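Britau and Randen: your questions about the border treaty

I've been writing about the Britau-Randen talks on this blog since January, and my inbox is full of the same handful of questions, so I've finally put them in one place. Ask me more if yours is missing!

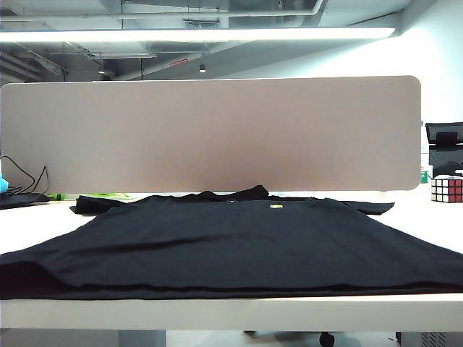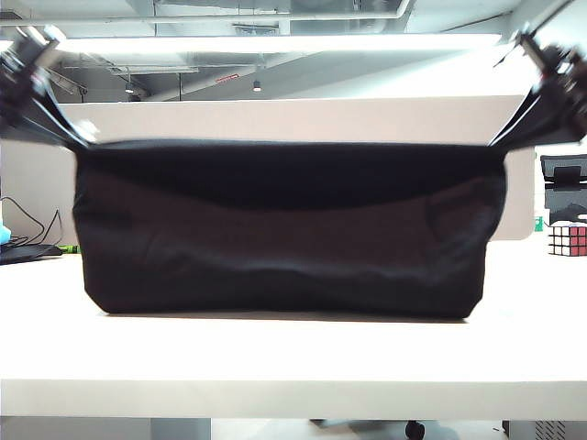

Mehwish Janjua wrote in to say that the treaty is a fishing deal with a fancy cover, and that I should stop calling it a peace agreement. Fair point, partly. Of its 118 articles, 40 deal with fishing rights in the Botton Strait. But the others cover prisoners, customs and the reopening of embassies, and I'd call that a lot more than fish.

Has it been signed?

Yes, by both foreign ministers. It still has to be ratified, and the two parliaments are moving at very different speeds. Randen's lower house passed it in one sitting (I stayed up for it, big mistake). Britau's hasn't set a date for the debate.

Who gets Fu Island?

Neither side, for now. The island stays under joint administration for three years and then there's a referendum. Who gets to vote in it is the messiest part of the whole text, and I've read that section more times than I'd like. Former residents who left during the blockade can register, but their children can't unless they were born on the island.

Can I travel between the two countries yet?

Only through the northern crossing, and only with a visa you've arranged in advance. The ferry is supposed to come back once the customs posts are staffed. I keep checking the timetable page and it's still blank.

Why are the neighbors so upset?

They weren't invited! The talks were held in secret for months, and governments that had offered to mediate heard about the result from the news like the rest of us. Two of them have called their ambassadors home for consultations, a pretty loud way of sulking.

Where can I read the full text?

Both foreign ministries have posted it. The Britau version has the maps attached, so start with that one.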